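3.2 Sorting the play kitchen

Our group studied how a shared toy kitchen can be tidied quickly at the Junton play center. Afaf Obeidat prepared the labels, and I wrote the list of the pieces. 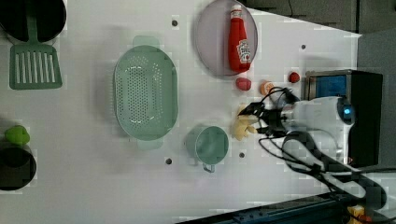

Color was our first rule for sorting, but it caused a problem. The colander and the cup are the same mint green, so they went together -- although one is for washing and one is for drinking. After 2 trials in February we changed to sorting by use. The ketchup bottle now goes with the food, and the slotted spatula stays with the frying pan.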